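Projects Coursework Kitchen Reports Contact
Student work > Design 2 > Drying racks

Plate drying on a small counter
Ratih Saragih, September 2024

My project looks at how shared kitchens use a dish rack. I worked with a black wire rack on a ridged drip tray.

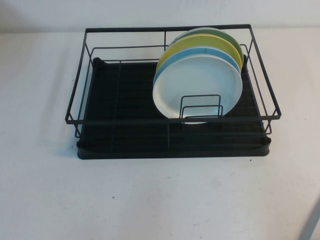

I asked 17 students how they load theirs. Most said they fill one side first and leave the other for pans. Ten use a towel instead.

Crumbs were a common complaint, so I added the counter next to the tray to my notes.

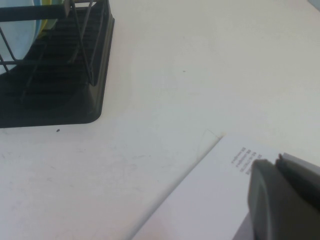 Next steps
I will repeat the survey in January.

Comments
Dorottya Fekete: Did you ask about cups?
Ratih Saragih: No, only plates and pans.
Skaria: We have the same problem with crumbs.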